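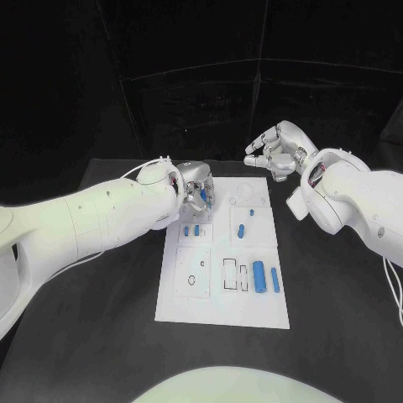
Grevthorpe is hiring a field technician for its peatland carbon project near Iston. The job is to measure how much carbon dioxide and methane the bog gives off as the water table changes through the year. About half the work is outdoors. The rest is bench work in Mandine, where sensor housings are put together before each trip.

You will visit 100 sampling plots on a set route, download the loggers, and enter the readings the same week. The site covers 1,000 acres and has no road past the gate - expect to walk in with gear.

We need someone who can work in cold rain, keep clean records, and drive a manual truck. A degree is not required. Experience with the Fang gas analyzer is useful, but we will train you.

The contract runs 4 months from February, with housing in Iston. Send a resume and a short cover letter to the Grevthorpe office in Mandine.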